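Gripper Testers Wanted at Bendeck
Part-time, on site, starting in April

We're looking for two people to join our gripper comparison team, and we'd love to hear from you even if you've never touched a robot before! Patience matters more here than a degree, and so does being curious about why one set of fingers holds on and another lets go.

You'll be running the same pickups with the Provar and Stelo grippers, swapping them on a shared arm and logging every grasp. The first round has 87 objects and 2340 planned grasps, so there's plenty to do, and you'll have a real say in what we try next. Shifts are up to five hours, mornings or afternoons. Hajnalka Medve runs the bench and will train you on the controller, the stop button and the log sheets.

What helps: steady hands, clear written notes, and being comfortable saying "I think this test is set up wrong." Some Python is nice to have. 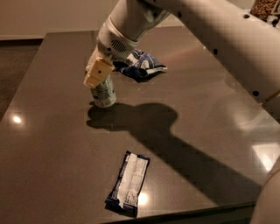 Snack packaging is the set we're most excited about right now, and the one where we need the most help. A tall, slim can standing upright gives the gripper a firm shape to close on. A crumpled bag or a bar wrapper lying flat on a glossy dark tabletop is another matter, and reflections like those are a good workout for the cameras too. You'll help us write the rules for what counts as a clean grasp on each one.

To apply, send a short note about yourself and the hours you can work to Levente Lengyel, Bendeck, Room 2, extension 3533. Come by and see the arm if you'd like!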